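Capsule wardrobe questions, answered

I get a lot of emails since I cut my wardrobe down to 30 pieces, so I've put the usual ones in one spot. If yours isn't covered, send it through and I'll add it!

Does underwear count?
No. Neither do socks, bathers, pyjamas or the daggy trackies I garden in.

Did you do it all in one go?
Goodness, no. I started in November and got stuck on 27 for ages (then bought a cardigan, oops). My friend Glenys Cosgrove did hers in a weekend and regretted giving away her good raincoat, so take your time.

What colours do you stick to?
Navy, white and one cheerful colour. Mine's green at the moment — I was in mustard for years and it did nothing for me.

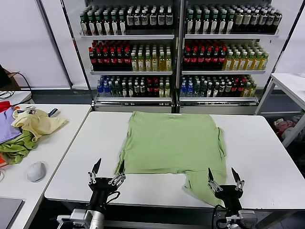

3 min read

How many T-shirts do you keep?
Five, and I wear them to death. I fold tees into rectangles and stand them up in the drawer so I can see every one. Jumpers get folded too, but anything linen goes on a hanger.

Where do you buy your basics?
Mostly op shops. My jeans are Illen and my favourite skivvy is an old Lanz one, bought second-hand for next to nothing. I paid full price for the Rokel boots and I'd do it again.

What about weddings and fancy dos?
I borrow! Evanthia Mitsotakis-Vlachou from my sewing group is my size and has a wardrobe full of frocks — she gets my lemon slice in return.

Do you ever get bored?
Sometimes, usually near the end of winter. A scarf sorts me out.

Can I do this with kids' clothes?
You can try. Mine go through three tops before lunch, so I leave theirs alone.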